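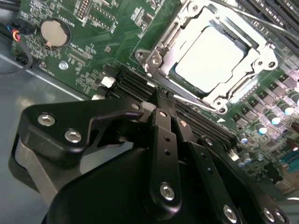 Green board, CPU in the socket, coin cell top left

Cleaning up an old desktop board — how far do I go?

sverre_b
Posted in Desktop Hardware, September

I have an older desktop open on the bench and want to get it running again as a file box. The board is still in the chassis. The processor is in the socket with the frame closed over it, and the cooler is off. I paid 71 dollars for the whole machine with no memory in it.

My plan is to change the coin cell, put fresh paste on the CPU, and install 2 sticks of memory. Should I take the board out first and clean under it, or is that a waste of time?

Sverre

ynisah
Leave it in. If the standoffs are tight and nothing is rattling around under there, you gain nothing by pulling it. Every time you unplug the small front panel wires you have to find out where they go again.

Mollari71
I disagree with ynisah. I take the board out of every used machine. Last winter I found a loose screw under one that had been shorting it on and off, and the seller had no idea. It's four extra screws or so and the cables. Take a picture of the cable side before you unplug anything and you'll be fine.

ynisah
One loose screw in how many machines? You can tilt the case and listen.

Mollari71
A screw can get wedged. You won't hear it.

folasade_o
Do the coin cell first, with the power cord out. Write down the BIOS settings before you pull it if the machine will boot at all. On mine the drive mode went back to default and the system wouldn't start until I changed it back. That cost me an evening.

On the paste: wipe the top of the processor with alcohol and a coffee filter. Leave the lever closed while you do it. There's no need to lift the chip out.

sverre_b
The top looks pretty clean already. It's bright silver and reflects the lamp. Do I still wipe it?

folasade_o
Yes. Fingerprints count too.

bnasr
Does it matter which memory slots he uses? I have an Ander board where the manual says one pair and the sticker inside the case says the other.

Mollari71
Follow the manual. If you can't find one, start with a single stick and see if it posts, then add the second. Push until the latch clicks. People are too gentle with memory.

ynisah
Agree with that part.

sverre_b
OK. I'm going to leave the board in for now — if it won't post with one stick I'll pull it and look underneath. I've ordered a coin cell and will write down the BIOS settings first.

bnasr
Post which slots worked, please.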